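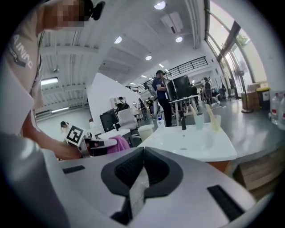 A countdown warning is a spoken notice, given by a parent or other caregiver, that an activity is about to end and a less popular one is about to begin. The classic form is "five more minutes," a unit of time that bears only a loose relation to the one used by clocks. It is most often heard in the last hour before bed, when the destination is a bathroom sink like the white one here, with its black faucet and a pale cup on either side, and the child is at the far end of the home building something that can't possibly be left.

3 min read

Origins and use

Warnings of this kind are probably as old as supper. As a named technique they belong to the age of the parenting handout, where they appear alongside sticker charts and the laminated picture schedule. The usual advice is to give one warning well ahead, a second close to the end, and then to do what was announced. The third step is the one most commonly left out.

Children under four have little sense of duration, and for them a warning measured in minutes works mainly as a change in the parent's tone of voice. Many families swap the clock for events: two more slides, one more page, the end of this song. Children quickly learn to pick long songs.

Variants

The visual timer shows the remaining time as a shrinking colored wedge. The Budico, a tabletop model sold with a choice of chimes, is typical of the type. It moves the blame from the parent to an appliance, and some children respond by hiding the appliance.

The Wellthorpe method, named for the nursery school that adopted it, has the child repeat the warning back and say what comes next. Staff there kept notes on 246 transitions over one May and found fewer protests at tidying up. Protests at going home were unchanged, which the parents took in different ways. 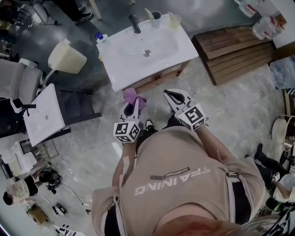

A third variant lets the child choose the length of the warning within limits. Supporters say it gives a feeling of control. In practice the opening bid is often 100 minutes, and the caregiver needs some stamina for what follows.

Criticism

The main complaint is inflation. A warning that is extended once will be expected to stretch every time, and in some households the first two are treated as background noise. Others object that a warning simply starts the argument early – a child who would have grumbled for one minute now has five to work with.

See also

Bedtime resistance; Sticker chart; Bargaining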